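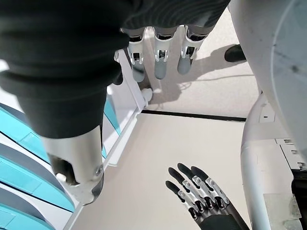 Cloth is made in two main ways, weaving and knitting, and the way it is made decides how it behaves when it is worn. In a woven cloth, straight threads cross over and under each other. In a knitted cloth, the yarn travels in loops, and each loop is pulled through another one. The dark knit at the top of the photograph has fine ribbed stripes running across it. The thick sleeve to its left has a different surface, with folds and creases. Both ridges and creases can tell a visitor to the Islow Textile Rooms something about cloth.

## Why knitted cloth stretches

A loop of yarn can change its shape. When a knitted cuff is pulled sideways, each loop becomes wider and shorter. When the pulling stops, the loops move back toward their first shape. A thread in a woven cloth is nearly straight already, so it has much less room to move. A woven shirt usually needs buttons at the wrist, and a knitted sweater usually does not.

Some knitted cloth has ridges. Knitters call this **ribbing**. Ribbing is made by changing the direction in which the loops are pulled, first toward the front of the cloth and then toward the back. The ridges sit close together when the cloth is resting and spread apart when it is pulled.

The sample card in Room 2 was knitted by Jytte Kvaran on a hand machine from Werkmont. It is 80 stitches wide and 162 rows long. Visitors may stretch it gently with both hands.

## Why sleeves wrinkle

A sleeve is a tube. When an arm bends, the outside of the elbow needs more cloth and the inside needs less. The extra cloth on the inside has to go somewhere, and it gathers into folds. Thick cloth makes a few large, round folds. Thin cloth makes many small, sharp ones.

Padding changes the folds as well. A padded sleeve has an outer layer, an inner layer and a soft filling between them. The filling holds air, and still air slows down the loss of heat – this is the reason winter coats are often padded.

## Words to know

- **Yarn:** fibers twisted together into a long strand.
- **Loop:** one bend of yarn in a knitted cloth. It is also called a stitch.
- **Cuff:** the end of a sleeve, at the wrist.
- **Fiber:** a very thin hair of wool, cotton or other material.

## An activity for the classroom

Each group will need one old sock, one cotton handkerchief, a ruler and a pencil.

1. Lay the sock flat and measure across the top.
2. Ask a partner to stretch the top gently. Measure again.
3. Do the same with the handkerchief, pulling from side to side.
4. Write down the four measurements and compare them.
5. Pull the handkerchief from corner to corner. Record what changes.

Teachers may borrow the Urkel box of 18 cloth samples for up to two weeks. Requests should be addressed to Ľubomír Kratochvíl, Education Office, before the end of July.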